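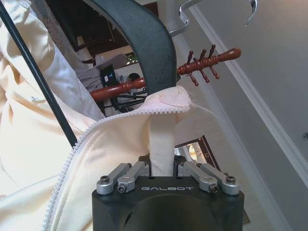 Grasp check reports "empty" while cloth is held between the fingers (Clellik mask, wrist view)

Enambridge Help > Manipulation software > Perception
Tags: wrist camera, segmentation, cloth, grasp state, Clellik, Padilla

Kittipong Ruangrit
posted 20 May 2023

I am working on a garment routine that has to hold a piece of cloth close to a hanger. Planning is done in Padilla, masks come from Clellik, and everything is logged through Hastavlow. The wrist view at the top is typical of the point where it goes wrong: a cream garment with a white zip, a narrow strip of the fabric between the fingers, the dark grey arm of the hanger just above it and a wooden coat rack behind.

The grasp check is simple. I take a fixed window over the gap between the fingers, count the pixels labelled "cloth" inside it, and compare with a threshold. If the count stays under the threshold for 100 ms, the state goes to EMPTY and Padilla throws away the rest of the plan and backs off.

With plain towels this works. With this garment the state goes to EMPTY although the strip is in the jaw. I went through one run of 469 frames by hand. The strip is between the fingers in every one of them, and the check still fired nine times. In the bad frames Clellik cuts the garment into two regions along the line of the zip teeth. The big region on the left keeps the label. The small one, the strip itself, gets "unknown" or is joined to the background.

What I have tried:

- Lowering the threshold. Fewer false EMPTY states, but then a properly missed grasp passes as held when there is loose cloth behind the fingers.
- Raising the exposure. The pale cloth loses its folds and the mask gets worse.
- Telling Clellik to merge regions of similar colour. This joins the strip to the garment, and in some frames it also joins the pale wall.

The finger position is available on the same bus, but I am not using it for this. The cloth is thin and I assumed the difference from fully closed would be lost in the noise.

Is there a recommended way of stopping the split at the zip, or should the check be done some other way?

Trinidad Evangelista

Try retraining Clellik with more garments that have zips. We had the same sort of thing with buttons and it went away after we added data. Also check your lens is clean.

Blandine Bailly
accepted by the poster

Retraining may help, but you have two separate faults and I would deal with the second one first.

Fault one is the split. A row of teeth is a strong, regular edge, and on pale cloth under even light it will be the strongest edge anywhere near the jaw. In your picture the zip curves over the top of the gripped fabric, so it passes almost exactly between the strip and the rest of the garment. Any segmenter that leans on edges will want to cut there. Merging by colour is the wrong repair for this setup. Your wall is light grey and the garment is cream, and in shadow the two are close enough to join.

Merge by contact and depth instead. Two regions are joined only if they share a border of reasonable length and the depth on both sides of that border is continuous. The wall is well behind the cloth, so it fails the depth test whatever its colour. Clellik lets you replace the merge step with your own function. In outline:

for each pair (a, b) of touching regions:
 if shared_border(a, b) < min_border: skip
 if median_depth_step(a, b) > max_step: skip
 join a and b

Take the median along the border and not the mean. Depth on small shiny or very regular features tends to be patchy, and one bad patch will move a mean a long way. Set max_step from your own recordings. Leave the hanger out by class before you run this. Cloth that rests against the hanger arm will pass the depth test and you will end up with a single region that contains both.

Fault two is that one mask decides the state and the state cancels the plan. The mask should be one vote. Keep a held estimate between zero and one, and update it from:

1. the cloth count in the window, with a low weight
2. the finger position compared with a closed-on-nothing reading taken at the start of the same run
3. whether the patch in the window moves with the fingers or with the background when the wrist moves

The third is the useful one for cloth. If the strip is held, its texture stays nearly still in the wrist view while the rack and the wall slide past. If it has been lost, the texture moves too. You don't need labels for that, only a few tracked points, and the split at the zip has no effect on it. It tells you nothing while the arm is at rest, so freeze that vote when the wrist speed is low.

Then use two limits for the state. Go to EMPTY only below the lower one and back to HELD only above the upper one. A short dropout in the mask will then lower the estimate a little and recover.

On finger position: take the reference reading with the same closing force as the grasp. If you compare with a value stored last April you are measuring drift.

Kittipong Ruangrit, comment

The motion vote is in. I replayed the same log through it and the false EMPTY states are gone, with the merge step still unchanged. The depth merge is next. One problem: my tracked points collect on the zip teeth, and they sometimes jump along by a tooth.

Blandine Bailly, comment

Expected with a repeating pattern. Force a minimum spacing between points and reject any match where the second-best score is close to the best. If fewer than six points are left after that, skip the vote for the frame.

Angelica Quiambao

Adding to the accepted answer for anyone who uses Hastavlow for replay. By default it sends out the mask and the wrist pose on separate clocks. On a loaded machine the mask can arrive one frame late, and the motion vote then compares cloth motion with the wrong wrist motion. Everything looks as if it is slipping. Turn on paired replay, or match on the capture stamp in your own node and ignore the arrival time.

I would also log the three votes separately as well as the combined value. When the estimate drops you want to see which input pulled it down, and you can't recover that afterwards from the sum.

Cherry Mae Dimaculangan

Does the depth merge work with a stereo pair at very short range? Ours has no valid depth that close to the fingers.

Blandine Bailly, comment

No. If the border has no valid depth, leave the regions apart and let the other two votes carry it.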